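Workshop notebook, Druvton bench
16 November 2023
Entry by Hema Pinto

Hide glue, mostly, and a bit about the wax. I'm writing this one up at length because Satish asked me twice last week how we got the Ramasamy stool joints to hold and I gave him two different answers, which was embarrassing, and I'd like there to be one version on paper.

Started the pot early this morning with the new pearls from Arer. They are paler than the old lot and smaller, and they drink up water faster than I expected, so the soak that used to take me most of the evening was done by the time I'd eaten and washed up last night. I weighed out 286 grams of pearls and 406 of cold water, which is thicker than Indira likes it, but her shop is warmer than ours and she works quicker than I do (she'd be the first to tell you so!). It came up smooth with no skin on it. The smell is milder than the old stuff too, and Man-lok, who usually finds a reason to be at the other end of the building on glue days, stayed and had his tea at the bench.

We glued up six test joints in beech offcuts, all mortise and tenon, and warmed half of the pieces over the radiator first. The other half went together at room temperature. I've chalked W on the warm ones so please don't wipe them down, whoever is tidying.

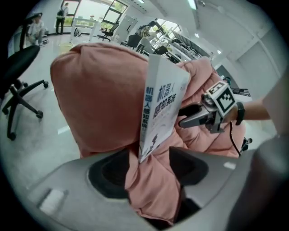 Karthikeyan's question, copied from the slip he left in my apron: how long can the pot stay warm before the glue starts to lose strength?

A working day is fine if it's kept gentle and topped up with a little water. What hurts it is getting too hot, or being reheated day after day, and I throw out anything that has gone thin and won't string between finger and thumb.

I should add that I got caught by this back in September with the Guris bench, when I stretched one pot over most of a week out of pure thrift. The stretcher came away in my hand with hardly a tug. I scraped it all back, made fresh and had no trouble after that, but it cost me a whole afternoon and I've been meaning to confess it in here ever since.

On to the wax. Indira sent over a jar of her own mix, softer than ours, with more turpentine in it by the smell. I tried it on the back of a drawer front and it went on beautifully with an old sock, buffed up quickly, and left less in the corners than ours does. I do wonder how it will stand up to a damp cup. I've put a strip of each side by side on the walnut board and will leave them five days before I try anything rude like hot tea. She says to go thin and be patient, and I am at least good at one of those.

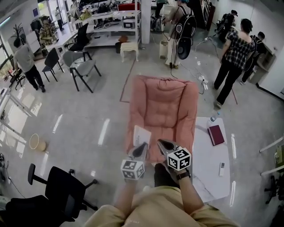 Pink armchair, tufted back, with a sheet of paper on the seat.

Things to carry over: the small brush is shedding and wants replacing. The lid of the glue pot has a dent and doesn't sit flat, so I've been using a saucer. Satish has the good cabinet scraper and is welcome to it until he finishes the tray, but I'd like it back sharpened, please, and he knows what I mean by sharpened.

I'll pull the test joints apart once they've had their time in the clamps, and Man-lok has offered to do the pulling. Results on the next page.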